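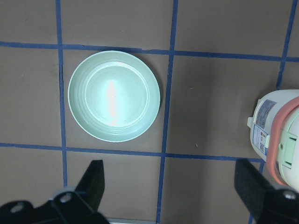

Figure 3. Taped work surface with a plate inside one cell of the grid.

3.2 Surface and Grid

Place settings were laid out on a table covered in brown paper and divided with blue masking tape. The tape was applied by hand, and the cells are only roughly square. We did not correct them. Troncoso and Mok had used a printed mat in the Kershaw layouts, but raters there tended to align objects with the printed lines even when told to ignore them. Tape gives a coarser reference - enough to name a cell, too little to invite fine alignment.

A position was recorded as the cell holding the largest share of the object's footprint. Objects resting across a line were given a second code for the neighboring cell. Of the 249 layouts coded, 17 needed a third rater (Quartey) to settle the cell.

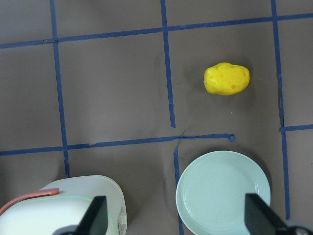 3.3 Objects

The set was kept small and drawn from ordinary kitchen goods and toy food. Plates are round, pale green and of one type, so that a swap between them does not count as a change of layout. Toy food was preferred to fresh produce, which varies in size and marks the paper. Yellow items were coded by shape as well as color after two early sheets from March confused them.

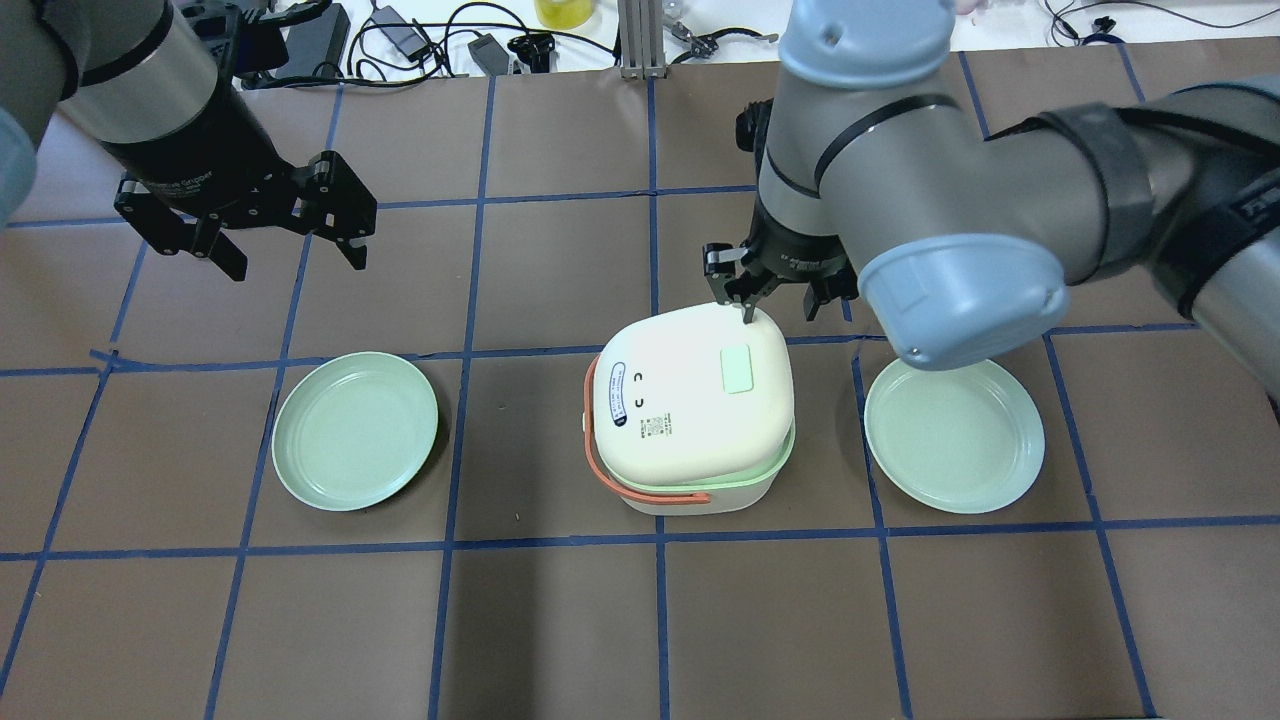
The rice cooker served as the anchor object. It is the bulkiest item in the set and its white lid stands out against the paper, so raters found it first in nearly every layout. Plate positions were then coded relative to it (left, right, near, far) as well as by cell. The two codes disagreed in 12 layouts, mostly where the cooker stood on a tape crossing.

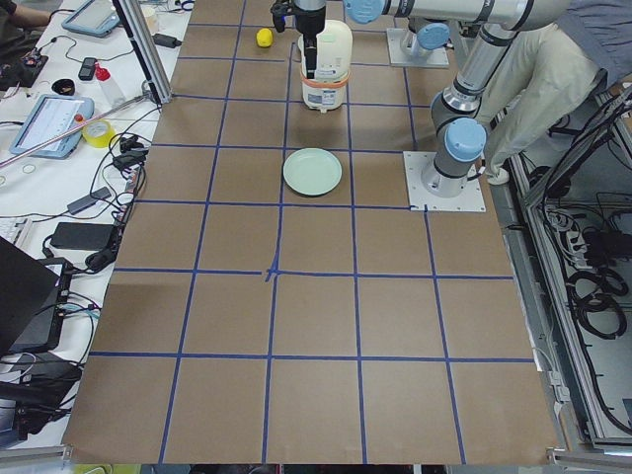
Cells toward the far end of the table look smaller from the side, and side-view codes were less reliable there. We therefore merged the far cells into 4 zones for the distance analysis in Section 4, following the Gondunix scheme, and kept the full grid for all other measures.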